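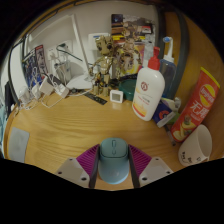 **Ticket: pointer jumps and skips on the study desk**
**Status:** open, waiting on Jostex
**Product:** Jostex wireless mouse, teal-blue

Hello again, and thank you for getting back to me so quickly! I'm putting everything I've tried in one place so that whoever picks this up on Monday doesn't have to scroll through my earlier messages (I know I go on a bit).

The trouble started in September, not long after we rearranged the study. The pointer is fine for a few minutes, then it skips sideways, usually when I'm halfway through dragging something in Kuratora, and I end up with a file in a folder it was never meant for. Scrolling is perfectly smooth the whole time, and so are the clicks.

What I've done so far:

- Changed the battery. It reads 100 percent now and was at 90 before, so I doubt that was it.
- Wiped the sensor window with a dry cloth. Slightly better for an evening, but I may have been hoping.
- Turned the pointer speed down from 2,000 to the lowest setting, 200. The skips are shorter but they still come.
- Tried it on the kitchen table with the same laptop. Not one skip in over an hour!

That last one made me look harder at the desk. It's light wood with a strong curved grain, and I use the mouse straight on it, in the clear part in the middle. The chargers and their white cables live at the back left, under the outlets, and I've been meaning to sort out that tangle for ages. Could either of those things upset it, the grain or the chargers?

Your Nurkent help page suggests a plain mat, so I've ordered one from Ebrahimi, the stationery shop near us, in solid gray.

**Update, evening:** moved the chargers to the other room and worked for a good while. Still skipping, maybe a little less. Chargers are back where they were, I'm afraid, tangle and all.

**Next:** mat arrives, I try it for a full day, and I'll write back here either way. Please keep the ticket open until then.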